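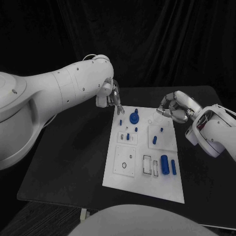 One member asked whether the planner should wait for both arms to report ready before every insertion, or only for the arm doing the inserting. The question had come up at Hollent too and was never settled there.

2 min read

Minutes, Msimang control software group, 2020-03-08

Planner. Agreed to keep the two-arm wait for now. It costs time – over 100 ms per step in the logs – but the collision checker still treats the idle arm as fixed, and it drifts. Revisit when the checker reads live joint states.

Perception. Peg poses from the Rasico module are fine when the peg stands upright and poor when it leans. The fit will be rerun with 1000 sample points. Board outlines to be loaded from the drawing file and no longer detected on each run.

Finger control. The right hand closes too early on slim cylinders. Ticket 707 stays open. Nobody objected to lowering the gain until it is fixed.

Tooling. Fullonel log viewer drops the wrist channels if both arms are recorded together. Workaround is two files, merged by timestamp. The merge script goes into the main repo this week.

Next meeting: later in March, same room. Agenda items by email.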